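3.2 Surface wear and cleaning in shared workrooms

Draft of April 25, 2020. Comments to D. Gidey please.

Earlier work on shared workrooms has mostly asked who books them and for how long. Less on the furniture. Greenwood's survey of the Lonthorpe building treated tabletops as a fixed cost, bought once, written off at the end of the lease. Our interviews suggest otherwise. Tops get cleaned by whoever is there, with whatever is under the sink, and the finish changes over the years in ways the asset register doesn't record.

We visited two buildings, Lonthorpe and Holroyd. Both run on the same booking system (Surero) and both have a mix of older and newer tables. At Lonthorpe cleaning is contracted and done at night. At Holroyd it is left to the users, with a spray bottle and a roll of paper towel in each room. In all, 38 users filled in the questionaire and 15 of them agreed to a longer interview.

Wear was scored by eye on the Cilberg scale, which runs from 0 (as delivered) to 5 (top needs replacing). Scoring was done in daylight, blinds up, before anyone had wiped down. Colour matters more than we had allowed for. White tops show ink and coffee, dark tops show dust and fingerprints. Grey sits between, and speckled grey hides a good deal, so raters had to get down close to the surface and look along it. Faint smudging and fine scratches were scored seperately, the first being a matter of cleaning and the second of wear (Figure 2).

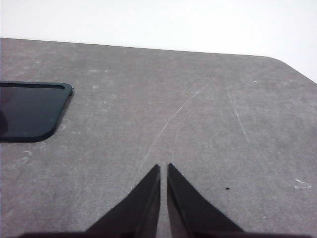
Figure 2. Mottled grey tabletop with pale smudges and fine scratches.

3.3 What users said

Most interviewees didn't mention the tables until asked. Once asked, plenty to say. Complaints at Holroyd were about residue: sticky patches, streaks, a smell of vinegar in the smaller rooms. At Lonthorpe the complaint was access. People came in to find the furniture pushed against the wall after the night clean, and lost the first part of a booking putting it back.

Responsibility was the sore point. Up to 70 per cent of questionnaire respondents at Holroyd said they wiped the table before use, far fewer after. One put it this way: "I clean up the last person's mess and figure the next one will do mine." Similar remarks came up in several interviews, usually with a laugh.

Scratches drew almost no comment. Users who had been in the building longest were the least bothered, and a few said a marked top made them easier about using it, esp. for cutting mats and model work. Newer users favoured the newer tables and booked accordingly. The Surero logs from February bear this out for Holroyd; the Lonthorpe logs were incomplete and are left out of the analysis in section 4.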